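A Tabletop Robot Kit for the Shared Workroom

Zulgate has sold components to automation laboratories for many years, but the Bedby package, released in March, is the company's first attempt at a complete product for smaller institutions. It combines an arm, a gripper, a control unit, and a set of practice objects under a single service agreement. The intended customers are teaching departments, public research centers, and small firms that wish to study the handling of everyday items without building a workstation from separate parts.

This magazine reviewed the package over a period of 20 working days. The evaluation considered installation, daily use, documentation, and the quality of support. It did not consider speed in an industrial sense, as the manufacturer makes no claim in that area.

Installation required one full day. The supplier's written instructions are clear on the subject of power and network connections, and less clear on the routing of cables, which are long and must be given enough slack for the arm to turn freely. Two members of our staff completed the mounting without outside help. Calibration was then carried out through the Fleury software, which is included in the purchase price for the first year. The procedure consists of 7 steps and may be repeated at any time.

Fleury is the strongest part of the offer. An operator may guide the arm by hand, record the motion, and store it as a named task. Tasks can be joined in sequence and assigned limits for force and reach. The screens use plain terms, and a new user was able to record a simple transfer from one place to another within the first morning. The software also keeps a log of every interrupted task, with the position of each joint at the time of the stop.
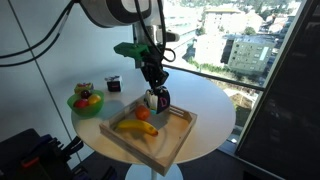
Soft objects present a particular difficulty for any gripper, and the standard settings supplied with the Bedby package are cautious in this respect. The closing force is low by default and must be raised in small increments. Our reviewers found this arrangement sensible for foam and fabric, although it added time to the preparation of each new task. Fruit should be introduced only after the force limits have been confirmed, a point the manual makes on its second page and repeats in the maintenance section.

Lighting deserves attention before purchase. The manufacturer recommends a room with even artificial light. In rooms with strong daylight, recorded tasks that depended on visual positioning needed to be checked again in the afternoon. Zulgate advises that window blinds be considered part of the installation, and we agree with that advice.

Support is provided by Lulex, a separate service firm. Under the basic agreement, written inquiries are answered within 3 working days; the extended agreement includes a visit by a technician and the replacement of worn finger pads. We submitted 10 inquiries during the review. All received a reply within the stated period, though two replies merely referred us to a chapter of the manual that we had already consulted.

Certain shortcomings remain. The control unit is noisy for a room in which people also hold meetings. The printed manual lacks an index. Spare parts must be ordered through Lulex, and the price list is furnished only on request, an inconvenience for institutions that are required to budget a year in advance.

The package is suitable for departments that have a permanent room available and at least one staff member prepared to take responsibility for it. Institutions that expect to move the equipment often should request a demonstration first, as calibration must be repeated after every relocation. Zulgate accepts requests for demonstrations on Wednesday mornings, and the extended agreement may be added at any point during the first year of ownership.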